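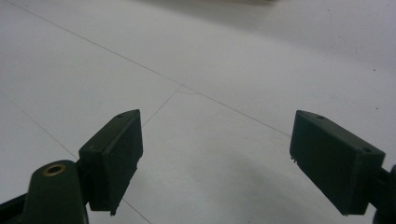

Forough Esfahani pergunta se não era melhor separar o chão da cozinha do chão do corredor, porque a sujidade é outra e o rejunte também. Era. Fica para a próxima versão, por agora a coluna "divisao" resolve.

Karnanus: registos de limpeza e arrumação de chão ladrilhado

O que é
Tabela com notas de manutenção de pavimento claro em interiores. 1174 linhas, uma por passagem (varrer, aspirar, lavar, apanhar coisas do chão). Cinco divisões. Tudo em casas arrendadas pela Restbridge, ladrilho grande e liso, tons claros. Nada de madeira, nada de alcatifa.

Ficheiros
passagens.csv - a tabela principal
divisoes.csv - área, orientação das janelas, tipo de rejunte
produtos.csv - detergentes e diluições
LEIA-ME.txt - isto

Colunas de passagens.csv
divisao: cozinha, corredor, sala, marquise, entrada
tarefa: texto curto, minúsculas
estado_antes: escala de 1 a 4, ver abaixo
obs: livre, às vezes vazia, às vezes um romance

Escala de estado_antes
1 limpo, nada a fazer
2 pó ou migalhas soltas
3 marcas que saem com pano húmido
4 manchas no rejunte, precisa de escova

Atenção que o 2 e o 3 confundem-se muito com luz fraca. No chão claro o pó só se vê de lado. O Omid Farahani anotou de manhã, a Nima Taheri ao fim da tarde, e nota-se: a Nima dá mais 3. Não corrigi. Quem quiser comparar divisões que filtre primeiro por anotador (está no inicio do campo obs, OF ou NT).

Arrumar antes de lavar
Regra seguida em todas as passagens: primeiro sai o que está no chão, depois vassoura, só depois água. Se houve lavagem sem varrer, a linha tem "direto" em obs. São poucas mas estragam as médias do tempo.

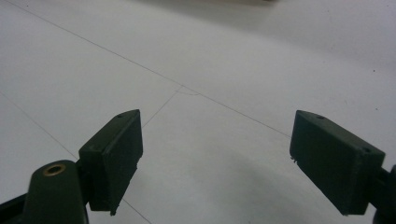 O tempo conta desde que se pega na vassoura até o chão estar transitável outra vez. Secagem incluída, portanto em janeiro os valores disparam, sobretudo na marquise. Cadeiras e tapetes voltam ao sítio já fora da contagem.

Produtos
Detergente neutro em quase tudo. Lixívia só no rejunte e nunca na entrada, que tem uma soleira de pedra calcária. Vinagre nunca. Nas primeiras quase 50 linhas a diluição foi a olho, campo em branco. Esfregona de microfibra, balde duplo. O Garnet Petrenko usou escova rija na sala e ficou baço num canto, está marcado com "baco" (sem cedilha nem acento, desculpem, o script antigo não gostava).

Problemas conhecidos
- linhas repetidas na cozinha, dois registos da mesma lavagem com minutos de diferença
- "marquize" e "marquise" coexistem, juntar antes de agrupar
- áreas do corredor medidas com o armário no sítio, faltam os ladrilhos por baixo
- vírgula decimal em divisoes.csv, ponto nos outros dois. Sim, eu sei

Para que serve
Estimar tempos, planear turnos, escolher a ordem das divisões. Não serve para comparar marcas de detergente, a amostra é torta e ninguém controlou a dureza da água. Também não dá para pavimento escuro.

Versões
v1: só cozinha e sala
v2: entraram corredor, entrada e marquise, escala passou de 5 níveis para 4 (o antigo 5 foi todo para 4)

Contacto
Dúvidas sobre as escalas, Omid. Sobre produtos, Gordon Beaudoin, que tem as fichas em papel. Correções à tabela mandem como linhas novas com "corr" em obs, não apaguem as antigas.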